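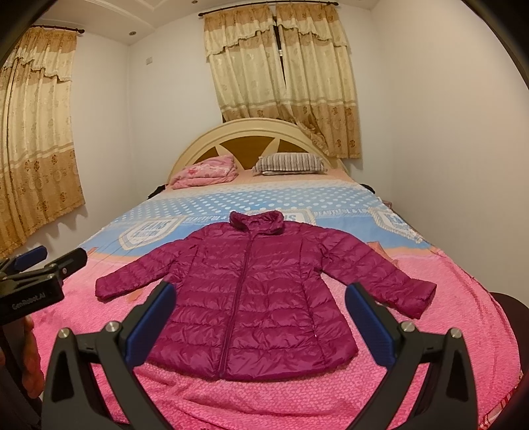 Folding a jacket: what 188 demonstrations gave us

January 23, 2020

Since May I have been working on one small question: how many human demonstrations does a policy need before it can fold a puffer jacket? T-shirts we could do already. A quilted jacket is different, it holds air and it opens again when you let go of the sleeve.

We recorded 188 demonstrations with a hand-held gripper, in bedrooms and not only in the lab. Every one starts with the jacket spread flat, face up, zipper closed. My colleague Raluca Vlad trained two policies on them. The first saw only 100 demonstrations, the second saw all.

The result surprised me a little. On 30 test folds the two policies were almost equal on the sleeves. The difference came at the last step, when the hem goes up to the collar. The smaller policy often pinched only the outer fabric and the fold slipped away. The bigger one closed the fingers later and took the full thickness.

I think the late closing is the important part – our people do it without thinking, but it is rare in the first 100 recordings. Raluca thinks the reason is the variety of bedspreads. We did not separate these two effects yet.

Next we try the same training with our Maltano arm and a jacket with a hood.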